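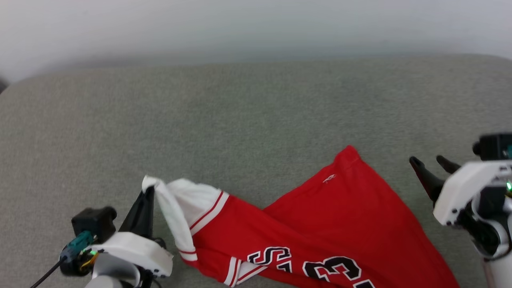
*Fig 1. Left gripper holding the collar, right one open. Jersey on the grey seat.*

## Week 8 – Good practice for two-arm cloth handling

Notes are rough, tidy copy goes up Monday. Read alongside the Salow lab rules (you all signed them, go read them again).

**Why cloth gets its own rules**

- rigid part: you grab it, you know where the rest of it is. Cloth: you don't
- the big standards are written for people safety first. Still apply. But they say next to nothing about what counts as a good grasp, so every lab writes its own. Ours is the Wumbei sheet, what follows is mostly that
- a rule has to be checkable by someone who wasn't in the room. "Handle gently" is not a rule

**Before the arms are live**

1. Clear the seat of everything but the garment. Pens, lanyards, phones, all of it
2. Check the e-stop. Press it, dont just look at it
3. Cables – enough slack for full reach, nothing under the arm base
4. Both grippers open fully, then close fully, then open. Write it in the log
5. Drop the garment, don't lay it out. A neat start makes the numbers look better than they should

One person on the e-stop, one on the controls. Never the same person. If your partner goes for coffee you stop.

**Speed and force**

Wirell sets our cap at 300 mm/s for free moves and we go slower once either finger is near fabric. Don't raise the cap to save time. If you think it's wrong, put it in writing and we'll talk about it in class.

Force: start low. Knit stretches a long way before it slips, so a high pull can look fine on the trace and still wreck a seam.
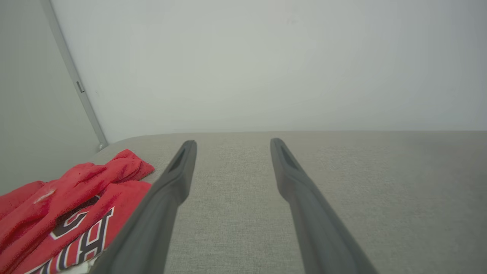 Idle arm rule. When one arm has the cloth the other one is either (a) parked or (b) open and clear of it. Half-closed fingers near a loose fold are the main cause of snags in our log. Open means open, check the command value and the encoder value, they dont always agree.

Also the idle arm still counts as live!! Hands out of the workspace even if it hasn't moved in ten minutes.

**Where to grab**

- edges before middles. Hem, collar, sleeve edge
- keep off printing. Vinyl letters crack and they're stiff, so the cloth round them folds oddly
- keep off stitched logos where you can, thread catches
- small pinch, single layer if you can get it. Two layers = record it as two layers, not as a success

Vendula Vaněk's point from last year's talk, worth repeating: decide what a good pinch is BEFORE the run. Deciding afterwards, you will always be kind to yourself.
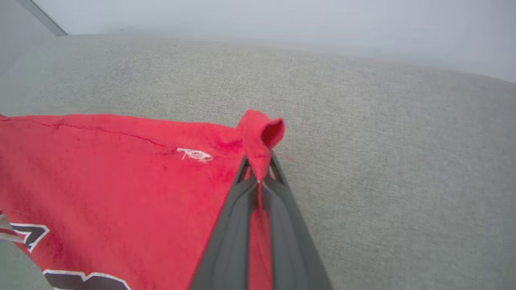
Three checks after fingers close, in this order: width reading isn't zero, wrist view shows cloth between the tips, short lift and the reading holds. Fail any one, open and start over. No nudging the cloth by hand and carrying on, that's a new run.

**Logging**

Caker has 2,683 runs in it so far and a good chunk can't be used, mostly missing notes. Minimum per run:

- garment ID and material
- start state (dropped / folded / other)
- which arm grasped, which edge
- layers
- stop reason, in words

Failed runs stay in. Deleting a bad run is treated the same as making one up, see the course policy.

Wipe the fingers down every 500 cycles, and check the seat for lint at the same time. Worn tips get swapped in pairs only.

**For next time**

Pick one rule from above and rewrite it so that someone could check it from the log alone. Half a page max. Bring a printout, the projecter is still broken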